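Trudadholm Applied Automation — Unit 4 notes
Looking at a two-arm kit on offer: the Prarnico bench kit

Read before the lab. Bring the scoring sheet, printed, no phones for scoring please.

Where we are. Unit 3 was arms in general — reach, payload, repeatability. This unit is about buying one. Different skill. You get a quote, a brochure and a demo, and you have to decide if the thing does your job. Your job, the one on your own bench.

The product. Prarnico sells a bench kit: two arms, two grippers, a chest camera, a wrist camera on each arm, controller box, software seat for one computer. Comes on a base rail, clamps to a table. Two software options, Dalen and Manden. Dalen is the basic one: teach points, playback, simple grip settings. Manden adds the camera-guided picking and the two-arm coordination. Same hardware. If you buy Dalen first you can move up to Manden later, but you pay for the seat again in full, so watch that in the quote.

Price for the upgrade seat is 800 on the sheet we got. Does not include training. Ask about training, it's always a separate line.

4.1 The cup task

Our test job is cups. Light plastic, tapered, slippery, two colors. Small white thing or two to find. Dark mesh holder, dark box, dark table. Sounds like a kid's game, but it has most of what goes wrong in a packing cell: thin walls, a narrow rim, black on black, one object parked on top of another. 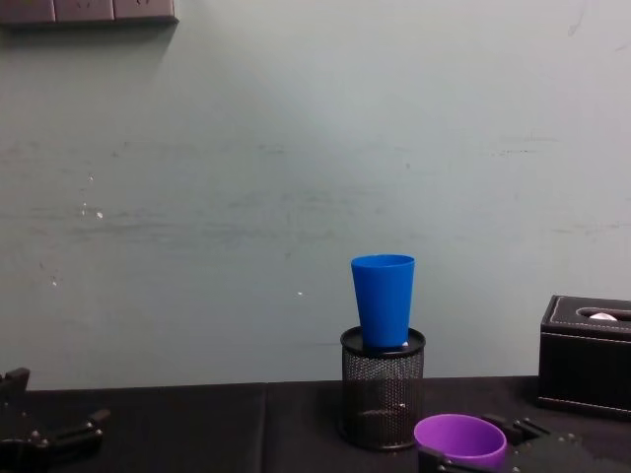 Fig. 4-1. Cup task, chest camera. Purple cup at the right gripper, blue cup on the mesh holder.

Things to think about with a job like this:

Grip force. Plastic cup squeezes out of round before it slips. Start low, go up in small steps. Dalen gives you a single force number per grip. Manden lets you set approach force and hold force seperately, and that's worth having for cups.

Where to grab. Rim, wall or base. Rim is easy to see and easy to miss. Wall is safer but the taper pushes the cup up out of the fingers if you close too hard. Gripping low on a tapered cup — fingers want to ride. Try it by hand with two rulers, you'll feel it right away.

What the other arm is doing. Idle arm is still in the workspace. Needs a parking pose that does not block the camera or the first arm's path. The kit ships with a default park, low and wide. Fine for most jobs. Write your own if your table is narrow.

Stacked objects. A cup on a holder is two objects and the software may see one. Ask the vendor how it splits them. If the answer is "it learns", ask how many tries and who does the trying.

4.2 Chest view vs. wrist view

Chest camera: whole table, both arms, good for planning. Bad for depth at the fingertips. Also, the arm hides the object at exactly the moment you care about.

Wrist camera: close, moves with the gripper, sees between the fingers. Loses the big picture. Everything tilts when the wrist tilts, so a straight table edge comes out as a diagonal. New users get confused by this for a day or so and then stop noticing.

Rule for the report: whenever you claim the kit "saw" something, say which camera. Lost marks last term for this, lots of them.

Mesh is a nasty one. A camera partly sees through it, so what's inside and what's behind get mixed in with the surface. Depth sensing can do strange things there too. Solid can, no problem. Mesh can, check the numbers. If your real product has mesh, grilles, netting, perforated trays — bring one to the demo. Vendors bring objects that work. Bring yours.

Dark grippers on a dark table, same kind of trouble. For a person it's fine. For the software the finger edge fades into the cloth. Cheap fix is a lighter mat, try that before you pay for a better camera.

4.3 Reading the wrist picture during approach

Approach has stages. Far: find the object, get a rough direction. Middle: line up the fingers, wrist rotation sorted. Near: slow down, close. Most of the failures we logged were in the middle stage, rotation wrong by a bit, then one finger lands on the rim.

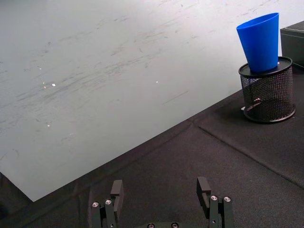

With the fingers open and the target still well away, you are in the far stage, and you should be asking three questions. Is the whole object in view? Is there anything next to it the fingers could hit on the way? Is the gap wide enough with margin on both sides? If any answer is no, stop and back off. Don't steer your way out of it, the software keeps the old plan longer than you'd think.

The Dalen version has no camera guiding, so there you are the one watching the picture and jogging. Use 10 percent speed in the near stage. Manden picks its own speed and you can only cap it. Set the cap anyway.

Lighting. Overhead light gives highlights on glossy cups and on screw heads. A highlight moves when the camera moves, an edge doesn't. Handy check if you aren't sure what you're looking at. Block the light with a card, see if the bright spot goes.

4.4 What the quote should say

Get these in writing:

Number of software seats, and what happens when the computer dies.
Spare fingertips, price each, delivery time.
Camera calibration — who does it, how long, do you need a target board.
Warranty on the gripper on its own. The arm warranty often leaves it out.
Export of logs. Open format or locked in.
Support hours in your time zone.

On the last one: Prarnico support answered our two tickets, the first in an afternoon, the second took until the next week. Both answers were good when they came. I'd call that average.

The brochure lists 3,108 test cycles on the fingertips. No word on what a cycle is. Open and close in air? With a load? What load? Same number means very different things. Your first question in the demo, please, and write down the answer word for word.

4.5 My view so far

Decent teaching kit. Hardware feels solid, cable routing is poor, the elbow cable snags on the rail clamp if you swing too far out. Tape helps. The Dalen screens are clear, you can be moving an arm before lunch. Manden is harder and the manual skips steps, esp. in the chapter on two-arm handover where it jumps from setup straight to tuning.

Would I buy it for a small shop? For light parts and short runs, with someone on site who likes to tinker, yes. For a line that has to run all shift, no, not on what I've seen. Rent first if they'll let you.

You may disagree, thats fine, but argue from your own trials and from the quote. Not from the brochure.

4.6 Lab and report

Work in pairs. One on the controls, one scoring, then swap. Emergency stop stays within reach of whoever is NOT driving. Hair back, sleeves up, no lanyards.

Score each try as clean, touched, dropped or stopped. Touched means the gripper moved something it wasn't asked to move. Count it even if the cup ended up where it should. Stopped means you or the software quit before the grip, add which one.

Report is 2 pages, no more. Table of tries on the first page, buy / don't buy / rent on the second with reasons. Screenshots only if you refer to them in the text. Due end of October, paper copy in the tray by 4 pm.

Next unit: safety fencing and light curtains. Read the handout on stopping distance first, the math is short but people trip on the units.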